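I've been selling the Huvberg tabletop for two years and I still stop to look at it every time I walk past! It's gray marble, silvery in places and darker slate in others, with fine white veins branching all over it.
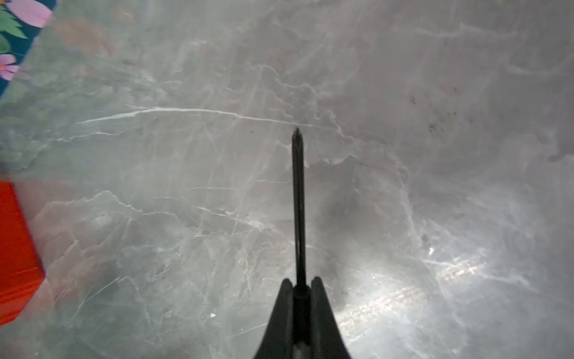 No two tops match, so tell me if you like a busy pattern or a calmer one and I'll pick for you. Wipe up lemon juice fast (trust me). Delivery takes around 40 days.

Questions? Ask Lionel Fairclough
253 shares | Back to top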